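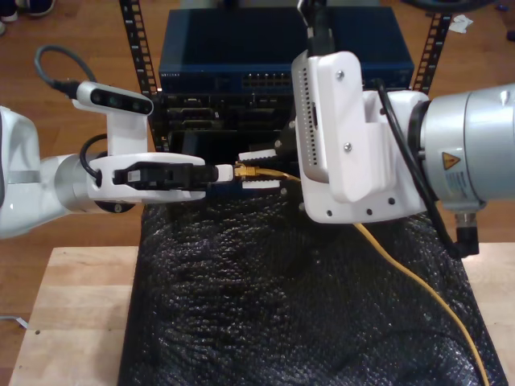 I have been meaning to put our house rules for cable work in one place for a long time. They have lived in a text file, two notebooks and the margin of a wiring chart, and every time someone new starts running the arms I end up reading them out loud and forgetting a couple. So this is the long version. The short version is a sheet we call the Kombo sheet, after the folder it was first saved in, and it hangs on the wall by the power switch.

A bit of background. The job is patch cables: pick one up, turn it the right way round, bring it to a port, push until it latches, let go. Then do it in reverse. A person can do this behind their own back. Two arms can do it too, on a good day, if the people around them have been careful about a lot of small things beforehand.

I should say that these are working rules for one room. They don't replace a proper risk assessment, and they don't replace the manual that came with your arm. If the manual says something stricter, do what the manual says. I have seen people copy a list like this one off a blog and treat it as their safety file. Please don't.

Before power

Walk the cell. Look at the floor, the table and the space behind the rack. Anything an arm could catch gets moved, and that includes the tail end of the cable you are about to use. A patch cable hanging off the side of a table is a very good hook.

Know where the stop button is, and put your hand on it once before you start. I don't mean look at it. People who have only looked at it reach for the wrong place when they are startled. I did, my first month.

Agree on who is running the arms. One person at a time has that job, and that person says out loud when power is going on and when it is coming off. If they want to stop and take a phone call, they take power off first. We used to allow a handover by nodding and we don't anymore.

Check the sensor cables and the power leads on both arms through the full range of motion you plan to use, at the slowest speed. Leads that look fine in the home position can go tight when the wrist turns over. Leave slack, but not a loop big enough for the other arm to go through.

Closed shoes. No lanyards. Sleeves pushed up or buttoned.

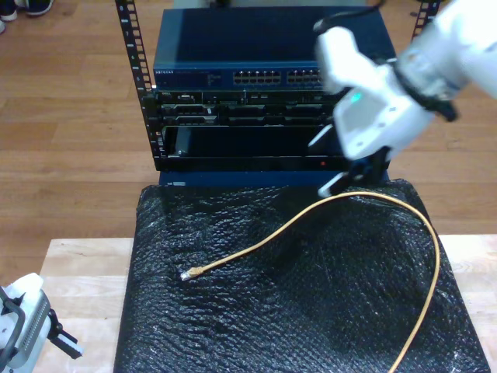 Breminwood, August 30, 2023

The first part of this post sat in drafts for so long that I had to check it against the sheet on the wall. It still holds. What follows is the part that has changed, mostly as a result of the last run of trials.

We logged 2,098 insertions in that run. All of them went into Wolludix, the logging tool we use, with a note on each one that did not go cleanly. 754 had a note. That sounds bad, and some of it is, but a note can be as mild as "slow" or "second push needed." I went through them over the course of a week and sorted them by what we could have done ahead of time. Very few had to do with the arm's own accuracy. Most came down to how the cable was lying, how it was held, or what the other arm was doing.

The surface

Put something soft under the cable. A bare table top is slick and hard. A finger that comes down too low on it has nowhere to go, and the plug skates away when you try to pinch it. We lay black padding over the wood. It gives a little, it holds the cable where you left it, and a yellow cable on black is easy for the cameras to find and just as easy for me from across the table.

The padding has its own problems. It wrinkles. It creeps toward the edge over a long session. Glossy material also throws back small bright spots, and if your vision setup is anything like ours, a clear plug lying on glossy padding is the worst thing you can ask it to look at. The rule is to smooth the padding before each batch and to replace it when it no longer lies down. If the camera loses the plug three times in a row, stop and change the lighting. Don't keep retrying.

The cable

Use a bright jacket and a bright boot. Use the same cable type for the whole batch. Write the type down.

Lay it in a wide curve with the plug end clear of the rest. A tight coil wants to spring, and once the arm lifts it, the plug will roll in the fingers to wherever the coil wants it. If the cable has been stored wound up, let it relax on the table before you start.

Retire cables. This was the hardest one to get people to accept, as the cable usually looks perfectly good. The latch on these plugs is a small strip of plastic and it gets tired. Ours come out of use after 400 insertions, and go into a bin marked for that, and do not go back into the drawer with the others. The number is ours and I would not defend it very hard. Pick one and stick to it.

The rack

Use real equipment if you can get hold of it. A port block on a board is fine for early work, but it teaches you nothing about reaching under the lip of a switch, or about the rails on either side. The arm has to come in past a rail, and the rail is metal with square holes in it and doesn't give.

Treat everything in the rack as live until you have checked it yourself. A switch with nothing plugged into the front may still have power at the back. Look for indicator lights, then look at the power lead, then decide. An indicator that is off proves very little.

Nothing in the test rack is ever connected to the building network. That is on the Kombo sheet in capital letters. We had a loop once, with both ends of one cable in the same switch, and it was only funny as it was our own switch.

Fix the rack down, or wedge it. Pushing in a plug takes more force than people guess, and a rack that slides back a little with each try will give you a slow drift that looks just like a calibration fault. I lost most of an October to that.

Two arms

The rule with two arms is that only one of them goes for the port. The other holds, steadies or waits. If both are holding the cable, decide which one gives way, and set that one to yield before you begin. Two stiff arms on one short length of cable will find out which of them is stronger, and the loser is usually the plug.

Keep the waiting arm low and to the side, gripper pointing away from the other one. Don't park it above the table. If power drops, I would like to know where everything is going to end up.

Slow down near the rack. Our approach speed over the table is modest, and for the last stretch we drop it to 10 percent of that. People complain that it makes for a dull afternoon. It does.

Push along the line of the port and watch the force. If it climbs before the plug is in, back off all the way and line up again. Wiggling works for a human hand. With an arm it rounds off the plug, and then you have a cable that fails for everyone after you.

Never reach in to help. If the plug is nearly there and just needs a nudge, it still doesn't get one from you while there is power on the arms. This is the rule that experienced people break, and they break it because they are good at judging what the arm will do next. I have done it. I took myself off the arms for the rest of that day, and I'd expect the same of anybody else.

The grip

Hold the cable below the plug, at the boot or just under it, so the clear part stands free. If the fingers come up around the plug itself, they will hit the face of the switch before the plug is home. Ridged finger pads help a lot on a smooth jacket. Check the ridges for bits of plastic and wipe them out.

Set the grip force for the softest thing you are holding. Check it by closing on a scrap piece of the same cable and looking at the jacket afterward. If there are tooth marks that don't fade, come down a step.

Look at the plug straight on before every approach. A plug that has turned even slightly between the pads will not go in, and you can see that in a second from a wrist camera and hardly at all from the side.
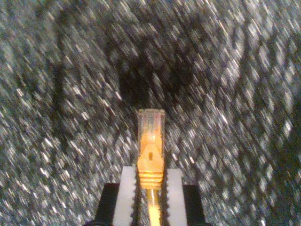
Ebuka Ajayi read a draft of this and disagreed with me about the boot. His view is that a molded boot is a poor thing to build a grip rule around, as half the cables in an ordinary closet don't have one, and the ones that do have a different shape from each maker. He would write the rule as a distance from the tip of the plug and leave the boot out of it. He also thinks the rule about looking at the plug straight on should come before the rule about force, on the grounds that people follow a list from the top and get tired.

I think he's right about the order and I have swapped them on the sheet, though I left them as they were here. On the boot I'm less sure. A distance is cleaner, but someone has to measure it, and in practice people will look at the cable and say "there." The boot gives them a place to point at. For cables without one we now put a band of tape on the jacket where the boot would end, and the tape gets checked when the cable does.

After

Both grippers open, both arms home, power off, said out loud. Cable out of the rack. Batch closed in Wolludix before anyone leaves the room, with the cable type and the name of whoever was running the arms. If something went wrong that isn't covered by the sheet, write it on the sheet in pencil. We go through the pencil at the start of each month and either ink it or rub it out.

There are two things in pencil at the moment. One is about whether the wrist camera bracket should be checked for looseness every session or every batch. The other says "chairs," and I need to find out who wrote it.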